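Thread on opening a small lunch place in Brillumport. I kept notes on the boring parts.

1/ Rent came first. The unit on Coseck Street was 200 a month cheaper than the next one, with a smaller kitchen. 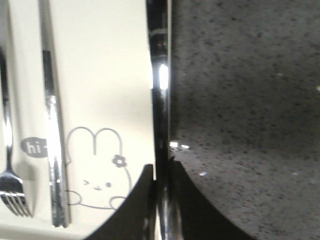
Fork and knife, plain steel.

2/ The permit took 11 weeks. Call the office on a Tuesday — the line is shorter.

3/ I set aside 3,000 for repairs and spent it all on drains.

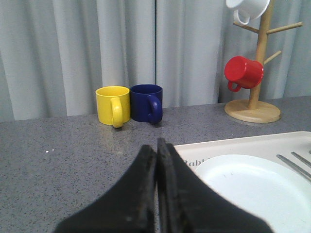

No. 11

4/ Suppliers. Karakaya delivers bread before 6 a.m. Gindis has better prices on coffee but wants a 400 minimum order.

5/ Short menu. Soup, two sandwiches, one hot dish. I cut the salads in July.

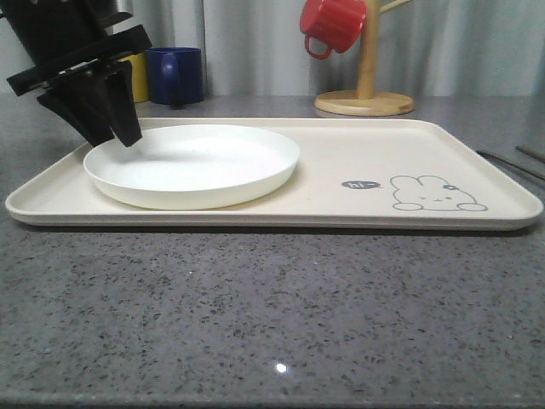
White plate, cream tray.

6/ Insurance next — still waiting on two quotes.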